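Geltport Guidelines for Two-Arm Cloth Handling

The Geltport Guidelines, known in full as the Geltport Guidelines for Two-Arm Cloth Handling and often shortened to "the Geltport sheet," are a set of good-practice rules for people who teach, run and look after pairs of robot arms working with towels, sheets, garments and other soft goods. They take their name from the town of Geltport, where the first draft was put together over the course of a long winter workshop, and they are used today by a modest but rather loyal circle of laundries, repair shops, teaching labs and small research groups.

Background

Cloth has always been one of the more trying things to put in front of a robot. A box stays a box when it is picked up, but a dish towel can land in a different shape every time, and a good deal of the early work in the field was done by teams who had each settled on their own habits and saw little reason to write them down. One shop would start every task with the cloth laid flat, another with it dropped in a heap, and when the two tried to compare notes they could spend a whole afternoon working out what the other had meant by "a clean grasp."

The Geltport workshop, held in December, brought together operators from the Rositz textile service and programmers from Shen, a small maker of arm controllers. Their first draft ran to 19 rules. One of them, which asked for every cloth to be ironed before use, proved so unpopular with the people who would have had to do the ironing that it was dropped, and the sheet has stood at 18 rules ever since. The current text is dated 17/08/2024 and differs from the one before it mostly in wording, along with a much longer section on cables.

Scope

The guidelines cover work in which two grippers hold or move the same piece of cloth. They are meant to sit beside the general safety rules for a workplace, and the opening page asks readers quite firmly to settle those first. Guarding, emergency stops and speed limits around people are left to the machine's own manual and to the law of the place where it is used. Single-arm picking is mentioned only in passing, and sewing isn't covered at all.

Grasping and tension

The largest group of rules deals with how cloth is held. Operators are asked to take it near a corner or along an edge wherever the task allows, and to close the fingers on as little material as will hold securely. A big fistful of fabric may feel safer, but it hides the corner from view and leaves the second arm guessing where the edge has gone.

Once both grippers have hold, the sheet asks that they move apart slowly until the cloth is lightly drawn out between them, and then stop. Small ripples are considered perfectly fine. The guidelines are gentle on this point, and a note in the margin reminds newcomers that a towel pulled as tight as a drum is likely to slip out of one hand or the other, or to lose its shape after a few weeks of use.
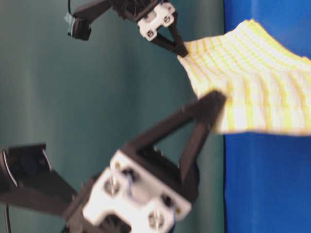 The two arms should also be given clearly separate jobs before any motion begins. In the language of the sheet, one is the "keeper," which stays put and holds its place on the cloth, and the other is the "mover," which does the reaching, smoothing or folding. The jobs may be swapped partway through a task, but only at a pause, and the swap should be written into the log. This rule came from the Rositz operators, who had seen both arms set off at once more often than they cared to remember.

Surfaces and backgrounds

A plain, matte work surface is recommended, in a color that stands well apart from the cloth being handled. Patterned table covers are discouraged, and so is anything shiny enough to throw back the overhead lights. The sheet goes on to suggest keeping a few practice cloths with stripes or checks, as a regular pattern makes folds and twists a great deal easier to spot, both for the person watching and for whatever software is doing the looking. Plain white cloths should still be included, of course, for anyone whose real work involves plain white cloths!

Cables and fittings

The section on cables has grown with every edition. Any lead running to a gripper or to a camera carried on an arm needs enough slack for the full reach of the wrist, and not so much that a loop can catch on the cloth or on the neighboring arm. Operators should walk both arms through their farthest positions by hand at low speed after any change of fittings. Screws on gripper plates are to be checked at the start of each working day, and finger pads are to be inspected every 700 cycles and replaced at 3000, or sooner if the edges have begun to round.

Record keeping

A short log is kept for each session. It names the cloth, the surface, the operator and the starting arrangement, and it notes every dropped grasp, including those that were put right by hand. The guidelines are particularly keen on this last part. Teams are asked to keep their failed attempts alongside the good ones and to mark them plainly, so that a later reader can tell a fold that went smoothly from one that needed a helping hand.

Adoption and criticism

Rositz trains all its new operators from the sheet, and the Rornow teaching lab uses a slightly shortened version in its introductory course. Shen prints the cable section in the back of its controller handbook.

Not everyone is fond of it. Some users find the keeper and mover rule too strict for quick tasks such as shaking out a towel, where both arms naturally need to swing together, and Rornow's version makes an exception for exactly that. Others would like firmer numbers for tension. The editors have so far declined to give any, on the grounds that a tea towel and a wool blanket could hardly share one, though a table of values sorted by fabric has been promised for the next edition.

See also

Garment folding
Gripper maintenance
Rornow shortened rules
Two-arm coordination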